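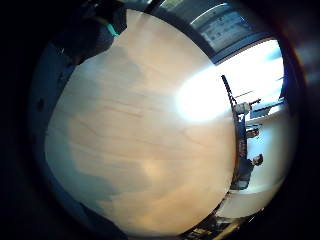
Stolleron Pictures Sets February Release for Crime Romance "Manzano"

September 10, 2023

Stolleron Pictures will open its new feature "Manzano" in theaters in February, the company announced today. The film will play on 27 screens in its first week, with more cities to be added in March.

"Manzano" follows a night-shift locksmith who falls for the daughter of a loan shark and agrees to open one last safe to pay off her brother's debt. The story takes place over six days in a border town and was shot on location with a small crew. The running time is 112 minutes.

The film was produced by Voneck Films, which also made the heist comedy "Paten" for Stolleron. Several of the same crew members returned for the new picture, among them the editing and sound teams. The songs were recorded before filming began — there are four of them, all in the second half.

Stolleron will hold advance screenings in 15 cities during the week before opening day. A total of 1000 free tickets will be given out through the theaters' own mailing lists, two per household. Seats are first come, first served, and a ticket does not guarantee entry once the house is full.

A trailer will be released later this fall. The soundtrack will go on sale the same day as the film — on disc and as a download.

Critics and editors who want to attend a press screening should write to the Stolleron press office and include the name of their publication and the city they prefer. Stills and a full cast list are available on request.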